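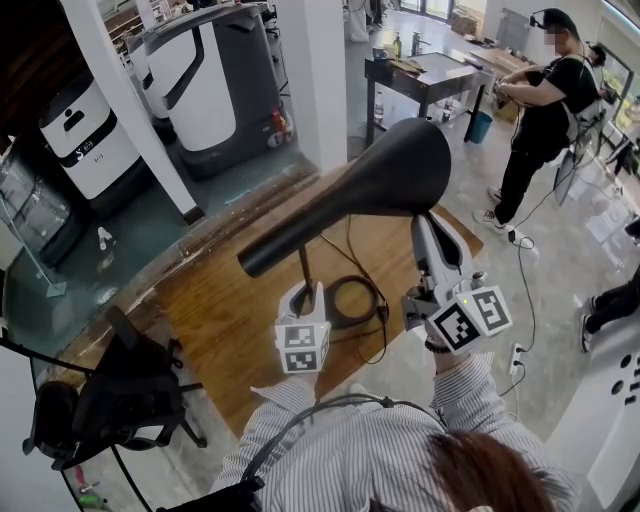
Secador negro mate, de cuerpo largo y boquilla estrecha.

Trucos para embotellar cerveza en casa

¡Vuelve la temporada de embotellado! En octubre saqué 50 botellas de la tostada Arkport y fue la tanda más limpia que he hecho, así que os paso mis apuntes.

Las etiquetas viejas salen solas si dejáis las botellas toda la noche en agua caliente con bicarbonato. Las de Tautahi llevan una cola terca – a esas, un poco de aceite de girasol y estropajo, y luego mucho jabón para que no quede grasa (la grasa mata la espuma).

Aclarad cada botella nada más servirla. Parece una tontería, pero ahorra una tarde entera de escobilla.

Para el azúcar, mejor un almíbar en la olla que ir con la cucharilla botella por botella. Yo uso 5 gramos por litro en las tostadas y me encanta cómo quedan.
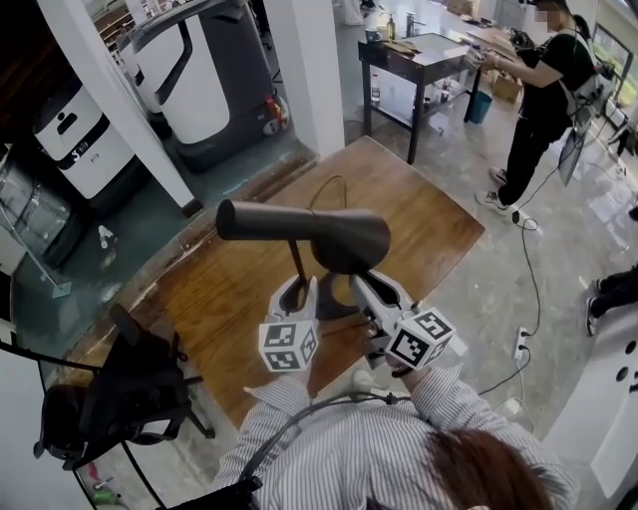

Lámpara de varilla fina.

Las chapas las compro en bolsas de 1000, marca Famivar, y las guardo en un tarro bien cerrado. ¡Ya he gastado más de media bolsa!

Y apuntad la densidad final antes de embotellar. Mi última Briravard empezó en 1084, una barbaridad deliciosa, y le di tres semanas más de fermentador. Las botellas, de pie y a oscuras – el armario de las escobas va de maravilla.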